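Community Help > Robots & Automation > Kits and Tools
3 min read

Is the Berow hand-held gripper kit worth it for a two-person project?

Posted by Tatsuya Nomura
14 comments · 7 shares

Hi all! I've been reading this board for months and finally have something to ask. A friend and I want to record ourselves doing small household jobs (picking things up, putting them on shelves, tidying a vanity) and use the recordings to train a little arm we built last winter. The Berow kit keeps coming up. You get the hand-held gripper, a camera mount, two sets of rubber fingers and a year of their upload service, and the whole thing is easier on our budget than a second arm would be.

What I can't tell from the product page is how it feels after an hour or two. My friend has small hands and I have a bad wrist. Also, do the fingers hold up on rough stuff like baskets and rope, or are they mainly good for smooth cups and boxes? And is the wide lens really wide enough to be useful in a big room, or do you end up with a lot of ceiling?

We'd be working mostly in the evenings, so if it's fussy about light I'd like to know that too. Thanks in advance!

Kanako Ikeda
Top contributor

Oh, I love this thing, so let me try to be fair to it. I've had the Berow kit since October and I've used it in my own kitchen, in my sister's flower shop and in a big showroom-type space with stairs and shelving everywhere.

Comfort first. The body is bulky and there's no getting around that, but the weight sits low and your hand does very little squeezing. I go 30 minutes, put it down, have some tea, go again. With a bad wrist I would start shorter than that and prop your elbow on something when you can. Small hands are fine! The trigger has three positions and the closest one is quite close. It's a tiny screw, so do it over a tray or you'll be on the floor looking for it (ask me how I know).

The fingers are the best part. They're black rubber with ribbing on the inside, they come down to narrow tips, and they're grippier than the pair I had from Priltwood, which I ended up giving away. Wicker was my big worry too, because the old ones used to skate right off the weave. With these I go in slowly, let the tips find a gap, then close.
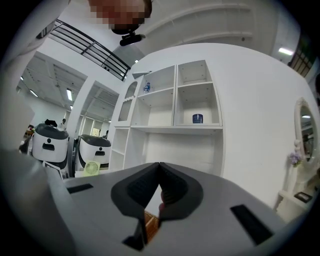 Rope is harder. If it's thick you're okay, and if it's thin it tends to slide up toward the wide part of the fingers and you lose it. I'd buy the spare set only after you've tried the first one, mine still look good.

About the lens: yes, you get plenty of ceiling! Lights, beams, the railing upstairs, people at the far end of the room, all of it. It bothered me for a week and then I came around completely. The software uses all that fixed background to work out where your hand is, and it gets lost far less often in a room full of stuff than it does in front of a bare wall. Do turn on the face blurring in the settings before your first session. Your own face gets in more than you'd expect when you lean over something low.

Evenings are fine with the lamps on. With only one lamp in the room I had recordings rejected, and adding a second fixed it. Around 60 clips is plenty for a first try at one job. Keep each job in its own folder, the upload page is not clever about sorting.

One complaint, the charging cover. It's a rubber flap and it never quite sits flat again.

Helpful (32)

janjua_workshop

We got ours through Drastport and not direct, check the firmware if you do that. Ours came with an old version and the upload page wouldn't see it until we updated over the cable. Cable is not in the box btw.

Otherwise agree with Kanako. Fingers are great, flap is annoying. Get the hard case if you're going to carry it anywhere, the mount bends.

Tatsuya Nomura
Original poster

This is so helpful, thank you both! The elbow tip alone is going to save me. Kanako, one follow-up if you see this: does the face blurring run on the device or only after upload? My friend would rather nothing left the house with her face in it.

Kanako Ikeda
Top contributor

You can pick! It's under Privacy, and the on-device setting is the second one down. It makes the export slower, so I start it before dinner and let it run.

Share this page · Report a problem · Contact the moderators
Back to top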